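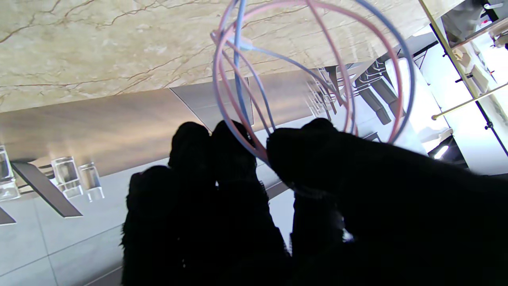

선 정리 같이 하실 분 찾아요 (12월 모임, 초보 대환영)

안녕하세요, 집안 물건 정리하는 작은 작업실 Indby를 꾸리고 있는 사람입니다. 지난번 양념 서랍 모임 끝나고 다음엔 뭐 하냐고 물어보신 분들이 꽤 계셨는데, 드디어 정했어요. 이번 주제는 선입니다! 충전선, 이어폰 줄, 연장선, 피복 입힌 철사, 포장 끈, 리본, 그리고 도대체 어디에 쓰던 건지 모르겠는데 버리기는 찜찜한 그 선들까지 전부요.

사실 이 주제는 제가 제일 못하는 분야라서 오래 미뤘어요. 옷은 개면 되고 그릇은 포개면 되는데 선은 어제 예쁘게 말아 놔도 오늘 보면 옆에 있는 애랑 엉켜 있잖아요. 저희 집 부엌 맨 아래 서랍이 딱 그 상태였거든요. 거품기 꺼내려고 손을 넣었는데 충전선이 고리 사이에 걸려서 같이 딸려 올라오고, 그걸 빼려고 흔들었더니 병따개가 튀어나와서 발등에 떨어졌습니다. 꽤 아팠어요. 그날 저녁에 서랍을 통째로 뒤집었고, 이 모임도 그날 밤에 계획했습니다.

어디서 하나요
Ultia 건물 2층 공용 부엌입니다. 대리석 상판이 있는 곳이에요. 크림색 바탕에 갈색 줄무늬가 갈라지듯 뻗어 있어서 분홍이나 하늘색 선을 올려놓으면 잘 보입니다. 검은 선도 당연히 잘 보이고요. 문제는 베이지색 선인데, 이건 올려놓고 잠깐 딴 데 보면 못 찾아요. 베이지색 선을 가져오시는 분들은 어두운 색 수건을 한 장 챙겨 오시면 좋겠습니다. 돌이 긁히면 안 되니까 니퍼나 송곳 같은 공구는 제가 깔아 둘 고무판 위에서만 써 주세요. 이건 건물 쪽이랑 약속한 거라 꼭 부탁드려요.

언제 하나요
12월 화요일 저녁 일곱 시에 모입니다. 어느 화요일인지는 신청하신 분들 일정을 받아 보고 정할게요. 제 마음대로 정했다가 절반이 못 오신 적이 있어서 이번엔 먼저 여쭤보려고요. 본 모임은 90분이고, 끝나고 차 마시면서 수다 떠는 시간이 따로 있는데 이건 바로 가셔도 전혀 눈치 안 드립니다. 늦으시는 것도 괜찮아요. 문 앞에서 전화 주시면 제가 내려갈게요.

뭘 하나요
처음엔 각자 가져온 걸 상판에 쏟아 놓고 그냥 풉니다. 정말 그냥 풀어요. 분류부터 하려고 들면 머리만 아프더라고요. 급하게 당기지 말고 헐렁하게 벌려 가면서, 끝이 보이는 것부터 하나씩 빼내는 식으로 40분쯤 씁니다. 여기서 성격 나오는 분들 많으실 거예요(저요).

다 풀고 나면 자주 쓰는 것, 가끔 쓰는 것, 정체불명으로 나눠 놓고 감는 연습을 합니다. 손가락에 팔자로 감는 법, 손바닥 너비로 둥글게 감는 법을 같이 해 볼 거고, 짧은 선은 굳이 감지 않고 걸어 두는 쪽도 해 봐요. 저는 짧은 선은 무조건 거는 편이에요. 감아서 통에 넣으면 결국 통 안에서 또 만나더라고요.

마지막에는 이름표를 답니다. 종이 이름표, 천 테이프, 색실 다 준비해 둘 테니까 취향대로 고르세요. 저는 글씨가 엉망이라 색실파입니다. 다만 색실은 무슨 색이 뭐였는지 까먹으면 끝이라서 서랍 안쪽에 조그맣게 적어 두셔야 해요. 파란 실이 카메라인지 면도기인지 몰라서 둘 다 꽂아 본 사람이 드리는 말씀입니다. 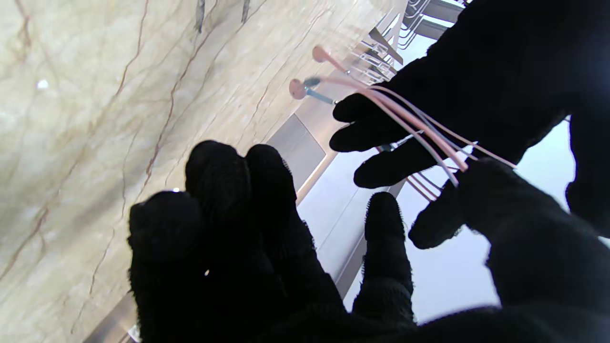
가닥이 여러 개인 묶음을 다룰 때는 둘이 짝을 지어서 해 보려고 해요. 한쪽이 위에서 가볍게 쥐고 있으면 다른 쪽이 아래로 늘어진 고리를 하나씩 빼 주는 거죠. 혼자 하면 한 손으로 붙잡고 한 손으로 풀다가 꼭 놓치는데, 둘이 하면 훨씬 편합니다. 모르는 분이랑 짝이 되셔도 걱정 마세요. 엉킨 선 앞에서는 금방 친해져요. 그래도 낯을 많이 가리신다면 신청하실 때 "혼자 할래요"라고 한 줄만 적어 주시면 자리를 따로 드릴게요.

같은 색끼리 모인 묶음은 생각보다 까다로워요. 분홍은 분홍끼리 섞이면 어느 게 어느 건지 눈으로 따라가기가 어렵거든요. 그럴 땐 색을 믿지 말고 끝부분 모양부터 보세요. 끝이 동그란지 납작한지 확인하고 거기에 임시로 실을 묶어 두면 중간에 헷갈려도 되돌아올 수 있습니다. 하늘색 같은 다른 색이 하나라도 끼어 있으면 저는 그것부터 빼요. 순서상 맞는 건지는 모르겠고 그냥 기분이 좋아서요.

어떤 분을 찾나요
정리 잘하는 분 말고도 다 오세요. 서랍 하나가 안 닫히는 분, 이사 온 지 한참 됐는데 '선 상자'를 아직 안 여신 분, 안 쓰는 충전기를 왜 못 버리는지 같이 얘기하고 싶은 분 모두 좋아요. 지난 모임에는 혼자 오신 분이 더 많았으니까 친구 없이 오셔도 어색하지 않으실 거예요. 아이랑 같이 오시는 것도 됩니다. 다만 긴 끈이랑 자잘한 부속이 상판 위에 잔뜩 올라와 있을 테니 아이 옆에는 꼭 계셔 주셔야 해요.

손이 건조하거나 천 테이프 끈적임을 싫어하시는 분은 얇은 장갑을 챙겨 오세요. 미끄러운 선은 맨손이 낫다는 분도 계시고 장갑이 낫다는 분도 계시던데 저는 아직 결론을 못 내렸습니다. 오셔서 의견 좀 주세요.

가져오실 것
집에서 제일 심각한 선 한 봉지면 충분해요. 장바구니 하나를 넘기지는 말아 주세요. 욕심내서 다 들고 오시면 푸는 데만 저녁이 다 갑니다. 피복이 벗겨졌거나 탄 자국이 있는 전선은 가져오지 마시고요. 콘센트에 꽂아서 시험해 보는 것도 모임 중에는 안 합니다. 물건 주변에 물기가 없어야 하니까 음료는 뚜껑 있는 컵에 담아 와 주세요.

선 말고 철사로 된 주방 도구도 환영입니다. 거품기, 찜망, 찬장 뒤에 굴러다니는 고리 같은 것들이요. 서랍에서 선이랑 제일 잘 엉키는 애들이라 어떻게 떼어 놓고 살 건지도 같이 고민해 보고 싶어요. 저는 요즘 거품기를 세워서 꽂아 두는데 고리가 넓게 벌어진 건 자리를 너무 차지해서 조금 후회 중이에요. 더 좋은 방법 아시는 분, 제발 알려 주세요!

제가 준비하는 것
고무판, 가위, 이름표 재료, 그리고 Đorđević 공방에서 받아 온 벽걸이 고리가 있습니다. 고리는 한 분에 하나씩 가져가실 수 있어요. 접착식이라 벽지에는 비추천이고 타일이나 싱크대 문 안쪽에 붙이시면 됩니다. 선 묶는 짧은 끈은 200개 들이 상자를 새로 샀으니까 아끼지 말고 쓰세요. 제발 좀 써 주세요. 저 혼자서는 평생 못 써요.

같이 도와주실 분도 한 분 구해요
이건 참가 말고 진행 보조예요. 모임 시작 전에 일찍 오셔서 고무판 깔고 재료 꺼내는 것, 끝나고 상판 닦고 바닥에 떨어진 끈 줍는 것 정도입니다. 말주변은 전혀 필요 없어요. 말은 제가 너무 많이 해서 문제거든요. 수고비가 있고 저녁도 같이 드려요. 금액은 연락 주시면 일하실 시간이랑 같이 먼저 알려 드리겠습니다. 경력은 안 보는데, 의자를 옮겨야 해서 가벼운 의자는 드실 수 있으면 좋겠어요. 보조로 오시는 분도 본인 선 봉지 가져오셔도 됩니다. 틈나면 옆에서 봐 드릴게요.

참가비와 신청
참가비는 따로 없고, 대신 나눠 먹을 간식을 조금씩 가져오시면 좋겠어요. 부스러기가 많이 나는 것만 피해 주세요. 지난번에 누가 페이스트리를 가져오셨는데 너무 맛있었고 청소는 너무 힘들었습니다(네, 제가 가져갔어요).

신청은 Zeron 동네 게시판의 Indby 글에 댓글로 남겨 주시거나 쪽지를 보내 주세요. 부르고 싶은 이름, 가능한 화요일, 가져오실 선 종류를 간단히 적어 주시면 됩니다. 보조에 관심 있으시면 앞에 '보조'라고 붙여 주시고요. 부엌이 넓지는 않아서 자리가 차면 다음 모임 대기로 올려 드릴게요. 못 오게 되시면 전날까지만 알려 주세요. 대기하시는 분께 바로 연락드릴 수 있게요.

주차는 건물 뒤쪽인데 저녁에는 금방 차니까 되도록 버스로 오시길 권해요. 엘리베이터는 있고, 부엌은 내려서 왼쪽 끝이에요.

아, 그리고 정체불명 선은 버리지 말고 꼭 가져오세요. 모임 중간에 다 같이 맞혀 보는 시간을 넣었습니다. 저희 집에만 해도 후보가 한가득이에요. 궁금한 점은 댓글로 편하게 물어보시고요, 저녁 먹고 나서 몰아서 답 드릴게요!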